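Murdo Ritchie
thread, October 23, 2023

OK, I finally finished grouting the downstairs bathroom, so I'm going to dump everything I learned about tile in one long thread before I forget it all. Mute me now if you don't care about walls.
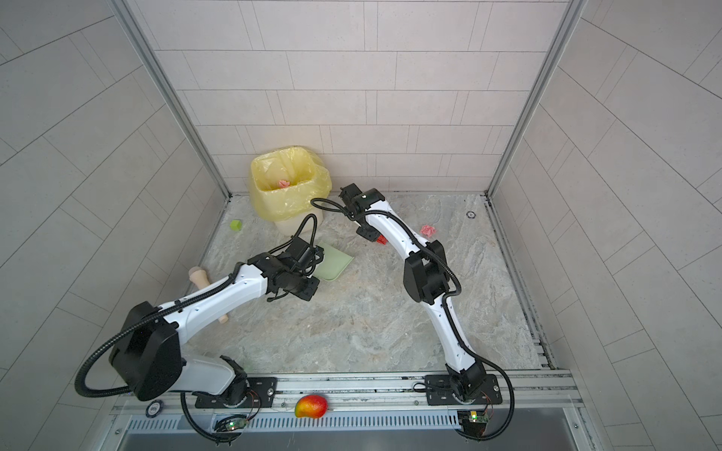

1/ Pick your pattern before you pick your tile

I did this backwards. I fell in love with a tile called Serkach (a chalky white, kind of uneven at the edges, gorgeous) and bought all of it before I'd thought for one second about how it would go on the wall. Staggered rows? Stacked? Herringbone? My wife asked me in the car on the way home and I had no answer.

2/ Staggered rows are the safe bet and I will defend them forever. If your walls are a bit out of square, and mine are a LOT out of square, the offset hides it. With stacked tile every joint has to line up top to bottom, and your eye goes right to the one that doesn't.

3/ That said, long tiles don't love a half offset. They come out of the box with a slight bow, and if you put the end of one next to the middle of another you get a little lip you can feel with your thumb. Go a third instead. I found this out after I'd put up a whole row. It came back down.

4/ Samples! Order samples! The store called my second choice, Polcombe, "soft gray." In my bathroom at night it was purple. Like, grape purple. Tape them up and look at them in the morning, at dinner time, and with that one awful bulb over the mirror.

5/ Let's talk about gray on gray, because a few of you asked. I like it. My sister says it feels like a dentist's office. I think it's all in the grout. Same color as the tile and the wall goes quiet, a shade darker and you see every brick. Neither one is wrong, but decide on purpose.

6/ Swirly marble-look floors. I went back and forth on this for weeks. If the floor has a lot going on, keep the walls plain and let it be the loud one. And lay out a bunch of pieces on the ground before you commit, because the printed ones repeat, and once you spot the same swirl in two tiles side by side you'll see it every time you brush your teeth.

7/ Money part. I put aside $1000 for the whole room, which was adorable of me. The tile came in under. Then came the backer board, the thinset, the trim pieces, the spacers, the other spacers, the bucket, the sponge, and the saw rental. Trim pieces cost WHAT?? Ask about trim before you order anything.

8/ Rent the wet saw. I tried the cheap snap cutter first and it was fine for straight cuts — then I got to the outlet and broke four in a row trying to nibble out an L shape. The saw did it in a minute. Wear old clothes, it sprays everywhere and the dog will not forgive you for the noise.

9/ Inside corners. Grout cracks there. Use caulk in a matching color. My neighbor told me this over the fence and I nodded and then grouted the corners anyway, and guess who spent Sunday afternoon digging it out with a utility knife.

10/ I counted the leftovers, for anyone doing the math on overage: 41 whole tiles. Way too many! I'm keeping a stack in the basement for repairs and the rest are going on the wall behind the laundry sink, which is apparently my next project now.

11/ Things I'd pay for next time: somebody to level the floor. Things I'd still do myself: the walls. Putting on a podcast and setting tile for a couple of hours is really nice. You get in a rhythm. I kind of miss it already, and my knees don't.

12/ Grout color, since three people have asked while I've been typing this: it's the one called MacRitchie on the chart, a warm light gray. It dries a good bit lighter than it looks in the bucket, so don't panic on the first night like I did. I texted half my contacts a picture with the words "is this mud."

13/ Sealer question for the smart people on here. The bag says no sealer needed, the guy at the counter says always seal, and the internet says both, angrily. I've got until the weekend before the shower gets used. What do you all do?

14/ Also if anyone local wants a half bag of thinset and way too many quarter-inch spacers, message me. Porch pickup, bring your own box.

Contact | © 2023 Murdo Ritchie | Back to top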